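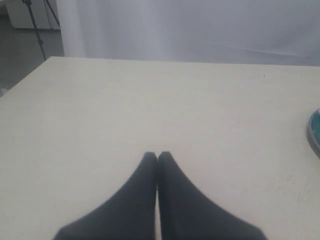 Bench tips for repeatable grasp trials
Kitchen tasks, single arm, wrist camera
Last edited 4 Nov 2019 by Efa Voyle

These are the habits that made a difference in the Drorwood tidying study. We ran 3,966 trials in all and threw away 1,102 of them, mostly from the first weeks, for faults in the set-up that had nothing to do with the policy.

Wipe the table before every block, then leave the cloth somewhere else. Old scuffs can stay. Fresh crumbs should go, as our detector took a few of them for small objects in June.

Start each trial from the same closed pose. Ieuan Phillips compared open and closed starts over 19 sessions and found the closed start gave steadier first movements.

Hang the backdrop once and clip it. If a fold moves, take a new reference picture before carrying on. 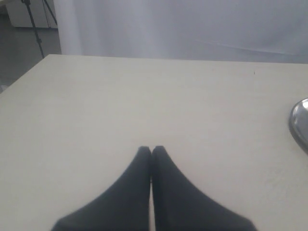 Can I use shiny dishes in the trials?
Use them, but keep their results apart from the matt ones. Highlights on metal shift as the wrist moves, and our edge finder lost the rim more often than it did on painted ware.

Write down the dish, its starting spot and the lamp setting before you press start. Catrin Price keeps a paper sheet by the keyboard and types it up at the end of the block. We tried typing as we went and got more mistakes.

Mark starting spots in software. Tape on the table shows up in the wrist view, and the policy learns to aim for the tape.

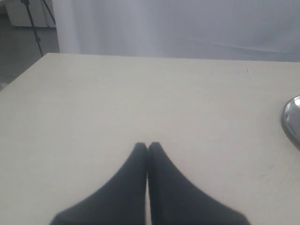 Check the marks again after lunch, or whenever someone has leaned on the table. A shift of a few millimetres is enough to spoil a comparison between two blocks.

Label failures on the same day. We use "missed", "slipped" and "stopped early", with a free text box for the rest. Of the trials we kept, 2,726 went through two labellers. Where they disagreed, Bleddyn Wogan watched the clip and settled it.

Copy the logs to the Orkalau drive before switching off the arm.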